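Print this page
E-mail this to a friend

Let the Kids Be Boring

By Negin Tabrizi

I judged a student robotics contest in January, and I'm still arguing about it in my head, usually while doing dishes. So you get to hear it too.

The team that won had a machine that threw foam balls. It threw them beautifully, I'll give them that (one landed in Dougal Morrison's coffee, and he's been on the judging panel since 2017, so he took it like a pro). The crowd loved it. The team that came in sixth had spent their whole season on picking up small things from a table and putting them down somewhere else. They got polite applause. My scorecard had them first, and I lost that argument badly.

I've run the after-hours robotics club at Tovgate for a good while now, and every fall I have the same conversation with new members. They want legs. They want wheels, a cannon, a name painted on the side. I want them to sit down at a table with a hand-held gripper and learn what it takes to pick up a thing the size of a sugar cube. Guess how popular I am in the first two weeks!

But stick around until week three or so and something changes. You get a bunch of people around one table, cables everywhere, somebody reaching over somebody else, and the talk gets really good. How wide do the fingers need to open before you start? Do you come in from the side or from straight above? Why does the other pair of fingers manage it when mine keeps nudging the thing away? Those are engineering questions, and the students are asking them of each other. I'm mostly making sure they get out in time for the last bus. 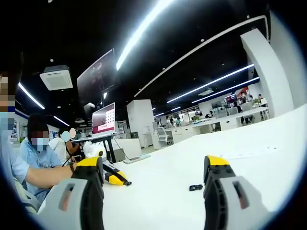
What the scorecards miss

Contest rules reward what a person in the back row can see. I understand it, I do. You've got 200 folding chairs to fill and parents who drove an hour, and a little block moving a few inches isn't much of a show. Rodica Iordache, who organizes our regional meet and has heard this speech from me more than once, says that if she filled the afternoon with tabletop work she'd have an empty gym by lunch. She's probably right about the gym.

Still, look at what the kids learn from each. With a launcher, you tune it until it hits, and then you mostly leave it alone and hope. With a gripper in your own hand, you're finding out what your hand has been doing for you since you were a baby. We don't think about the way we slow down right before we touch something, or how we sneak a finger underneath. Put two stiff fingers with yellow tips between you and the object and suddenly you have to think about all of it. Last year Ardalan Hashemi, one of my quieter members, filled 86 pages of a notebook with sketches of how he approached different shapes. Eighty-six! I've had coworkers who never wrote that much down in a career.

And it's fair in a way the big builds aren't. A launcher season goes to whoever has a dad with a machine shop. I know that sounds bitter, and maybe it is a little, but I've watched it happen at the Girneo meet over and over. A table is a table. The newest person in the club can sit down across from the oldest one and be useful that same evening, and frequently the newest one notices the thing everybody else had stopped looking at.
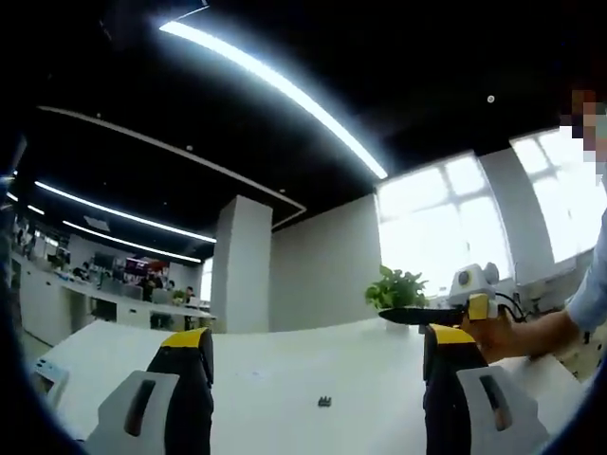

Vol. 6, No. 2

I put all this to Antigoni Chatzigeorgiou, who coaches the Ikholm team and whose students have beaten mine more times than I'd like to print. She thinks I'm being a snob. Kids come in for the cannon, she told me, and you teach them the careful stuff once they're in the door, and if you lead with the careful stuff you'll have a very pure club with four people in it. I've chewed on that. I had a thin year once, and it wasn't fun, and I did go out and buy foam balls.

So I'm not asking anybody to ban the launchers. What I'd like is a second table at the meet, with its own prize, where handling small objects is the whole event. Put a camera over it and throw the picture up on the gym wall so Grandma can see. Let the team explain what they tried and score the explanation too. Rodica hasn't said no yet. She said "send me something in writing," and I guess you're reading the first draft.

In the meantime we meet on the usual evenings, and new people are welcome. Bring small, awkward things from your junk drawer, because we've gotten pretty good at the ones we have.

Print this page
E-mail this to a friend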